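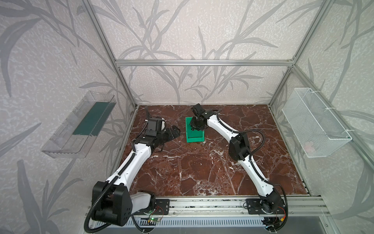
Onyekachi Ojo meinte, die Gräsertapete beiße sich mit der Marmorplatte, und ob wir nicht lieber eins von beidem ruhiger machen wollten.

Darüber haben wir beim letzten Treffen in Zirnham ziemlich lange geredet, und damit bin ich schon mitten im Zwischenbericht zu Flinano, Stand 22.4.24. Liebes Endeck-Team, ich fange diesmal mit den Wänden an, da ist am meisten passiert!

Die Rückwand und beide Seitenwände sind jetzt im selben Muster: helle Tapete, graue Blätter und Halme, wie mit dem Pinsel hingewischt. Manche sehen darin Gräser, manche Bambus, ich sage inzwischen einfach »die Halme«. Mir gefällt's sehr. Beim Tapezieren selbst haben die Ecken am meisten Nerven gekostet, weil das Muster keinen klaren Rapport hat, an dem man sich festhalten könnte. Beim ersten Versuch links haben wir eine Bahn kopfüber angesetzt (ja, bei Halmen merkt man das!) und sie wieder abgezogen, solange der Kleister noch mitgemacht hat. Bestellt haben wir wie besprochen bei Baysal. Von den 20 Rollen für alle Kojen sind noch zwei zu, die hebe ich für Ausbesserungen auf.

Zur Arbeitsfläche: Es ist bei der dunklen geblieben, rotbraun marmoriert mit weißen und blassrosa Adern. Im Antrag stand noch »neutraler Farbton«, das war mein Satz und er war wohl etwas voreilig. Die helle Musterplatte verschwand vor der Tapete völlig, man hat gar nicht gesehen, wo die Wand aufhört. Mit der dunklen hat die Koje einen Boden bekommen, und die Adern laufen so unregelmäßig, dass ein Krümel oder Kratzer nicht gleich auffällt. Der Aufpreis lag bei 200 Euro, den habe ich aus dem Posten Beleuchtung genommen – bitte kurz bestätigen, dass das so in Ordnung geht.

Die silbernen Aluprofile bleiben sichtbar. Wir hatten überlegt, sie passend zur Tapete zu verkleiden, aber dann kommt man an keine Schraube mehr heran, und ehrlich gesagt mag ich das kühle Silber neben den grauen Halmen. Vorne an der Platte läuft die lange Schiene aus dem gleichen Material, da passt das eine zum anderen.

Und Onyekachis Einwand? Ganz vom Tisch ist er nicht. Zwei lebhafte Muster auf so wenig Platz sind viel, das merke ich auch, wenn ich länger davorstehe. Wir haben uns darauf geeinigt, die erste Koje so zu lassen und bei der nächsten eine einfarbige Platte zur selben Tapete zu nehmen. Dann können wir endlich nebeneinander vergleichen und müssen nicht mehr mit Musterkärtchen wedeln.

Offen sind noch die Abschlusskanten der Tapete, dort fehlt uns bisher ein schmales Band im passenden Grau. Baysal schickt Muster. Im Zeitplan sind wir trotzdem, die Übergabe im August steht. Die Rechnungen für Tapete und Platte lege ich der Post bei, die Quittung für den Kleister muss ich noch suchen – die reiche ich nach.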